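2022년 11월 14일
작업 노트: 로비 목재면 닦기, 천 비교

Closham 건물 로비의 목재면 관리 기준을 다시 잡는 중. 지난번 메모에는 "마른 천으로 닦는다"고만 적혀 있어서 사람마다 방법이 달랐다. 오늘은 순서와 천 접는 법부터 정리한다. 세제는 Vollmont 중성을 물 2000 ml에 12 ml 넣어 희석. 분무는 표면에 직접 하지 않고 천에만 한다. 먼저 마른 천, 다음에 희석액 묻힌 천, 마지막에 다시 마른 천. 통에 남은 희석액은 당일 버린다.

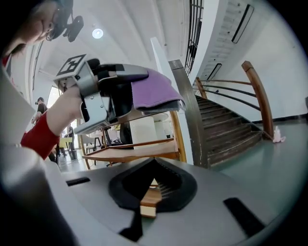

낮은 가구는 윗면보다 다리와 선반 밑이 문제다. 허리를 굽혀야 하니 다들 대충 넘어가고, 몇 주 지나면 모서리에 먼지가 띠처럼 남는다. 닦기 전에 위에 놓인 물건부터 내려놓을 것. 천은 한 번 접어서 쓰는 것을 기본으로 한다. 보라색 천은 접어 놓으면 아래 접힌 쪽으로 회색 면이 보이니, 앞뒤를 그 색으로 구분해 보라색 면은 마른 닦기, 회색 면은 마무리용으로 정해 두면 헷갈리지 않는다. 다리가 휘어 보이는 나무 선반은 위에서 아래로, 결을 따라 한 방향으로만. 왔다 갔다 문지르면 먼지가 안쪽 구석으로 밀려 들어간다.

천 자체에 대해서. Chisholm에서 받은 묶음은 품번 691이고, 올이 짧아서 먼지는 잘 잡는데 물을 빨리 먹는다. Rumo 쪽은 두껍고 잘 안 젖지만 좁은 틈에 안 들어간다. 넓은 판에는 Rumo, 모서리와 다리에는 691로 나눠 쓰기로 함. 세탁은 거의 7회까지 해 봤는데 691은 가장자리가 조금 말리는 것 말고는 쓸 만했다. 섬유유연제는 넣지 않는다. 건조기도 안 쓰고 널어서 말린다.

카운터처럼 광이 있는 면은 따로 적어 둔다. 희석액이 남으면 비스듬히 봤을 때 얼룩이 바로 보인다. 컵은 치우고 닦은 다음 제자리에 돌려놓기.

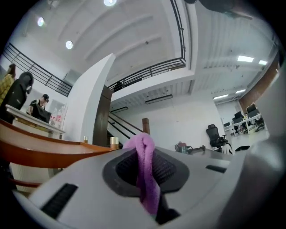 광택 있는 나무면에도 같은 희석액을 써도 되나?
써도 되지만 천을 꼭 짜서 쓰고, 물기가 남지 않게 바로 마른 천으로 한 번 더 닦는다. 곡면 가장자리는 물이 고이기 쉬우니 마지막에 따로 본다.

남은 일: 분무기 노즐 교체, 691 추가 주문, 희석 비율표 출력해서 비품장 안쪽에 붙이기. 선반 밑면은 다음번에 손전등 들고 다시 확인.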